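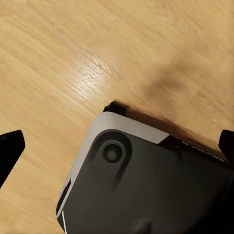
2 min read

Wood Table Finishes: Frequently Asked Questions
Last updated: March 20, 2022

Do I need to oil a new table right away?
Usually no. Shops like to sell you a bottle at the register. If the table came with a factory finish, oil mostly sits on top and goes sticky. Ask what the finish is before you buy anything.

Laston says its hardwax oil lasts 3 years. Does it?
Maybe in a guest room. On a kitchen table that gets wiped after every meal, I would plan on redoing it sooner. The label doesn't say what kind of use the claim is based on, and when I wrote in June to ask, I got a coupon.

Is Pumar any better?
It smells better. I had one board of each on the same counter all winter and couldn't tell them apart.

What about "1000-grit smoothness"?
Sanding that fine before oiling can keep the oil from soaking in. Stop at the grit printed on the can, even if the video says to keep going.

Can I fix a white ring with mayonnaise?
People swear by it. Sometimes the ring fades, but plenty of rings fade if you leave them alone for a few days. Try waiting first — it's free.

Is the Paiva care plan worth $319?
I read the terms. Heat marks, sun fading and "normal wear" are all left out, and there is a $50 charge per visit. What remains is mostly spills, and you own a towel.

Who refinishes tables near Starimthorpe?
I don't keep a list. Get a written quote that names the product and the number of coats — if a shop won't write that down, try another one.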